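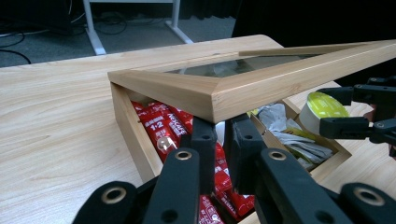
One player from our last test round wrote to us that she had played the first chapter three times and still did not know she was allowed to put the lantern down. She finished the whole chapter with one hand. We read this message many times at Isileo, and it changed how we build our tutorial. Now we are looking for more people who will tell us such things.

Call for playtesters: Dretberg, a puzzle adventure for PC and console

Isileo is a small game studio. For over four years we have been working on Dretberg, a first-person puzzle adventure set in a mountain town where the cable car has stopped and the inhabitants have left their houses locked. The player goes from house to house, repairs old mechanisms and slowly learns why the town was left. There is no fighting in the game. There is a little climbing, much reading and a great number of doors.

The next test round is for the second chapter, called Van der Merwe after the family whose house it plays in. We need 54 participants in total. Part of them will play at our office and the others at home.

Who can take part

You must be 18 or older and able to read English without difficulty, as the letters in the game are not yet translated. You do not need to be an experienced player. In fact we would be glad to have more people who play only a few times in a year, or who stopped playing long ago and would like to try again. In the last round almost everybody was used to this kind of puzzle, and they passed quickly over places where other people would perhaps be stuck.

We also look for persons who play with one hand, with a switch controller or with subtitles always on. Please mention it in your application, so that we can prepare the right set-up. For those who get motion sickness from first-person games: you are welcome, but please tell us before. The second chapter has a long staircase with a moving camera, and we have an option to turn this movement off.

People who work at present for another game studio or for the games press cannot take part in this round.

What you will do

A session at the office takes 90 minutes. You play, and one of us sits in the next room and follows your screen. We do not help unless you ask, and you may ask at any time. Afterwards there is a short conversation. We record the screen and your voice, but not your face.

Testers at home receive a key for PC and have one week to play the chapter at their own speed. You then fill in a questionnaire with 62 questions. This sounds like a lot, but most of them are answered with one click, and you can save and continue later. The home version needs a computer with a separate graphics card and 16 GB of memory. It does not run on a Mac yet.

All participants sign a confidentiality agreement. You may say to others that you have tested Dretberg, but please do not share pictures, solutions or parts of the story before the game is published.

What you receive

Every participant gets a copy of the finished game on the platform of their choice, and their name in the credits if they wish. Office testers also receive a gift voucher and their travel costs by public transport back. We are sorry that we cannot pay for hotel nights.

How to apply

Please fill in the form on our playtest page. It asks for your age group, your usual devices, and the last game you stopped playing before the end – and why. We read this last answer with most attention, so please write a few sentences there. A list of game titles is less useful for us.

Applications are open until 12/22/25. We will answer everybody, also those we cannot invite this time. If you are not chosen, we can keep your details for the round in May, when we test the chapter with the cable car. Tick the box at the bottom of the form if you agree to this.

Questions about accessibility or about the agreement can be sent by the contact form with the subject "Playtest 2".

Posted in: Playtests, Dretberg, Join us

Home | Games | Studio diary | Playtests | Press | Contact

Recent posts
Why we removed the map from chapter one
Recording the sound of 435 doors
Dretberg on console: first notes about the controls
Nukeck, our first game, is now available in Polish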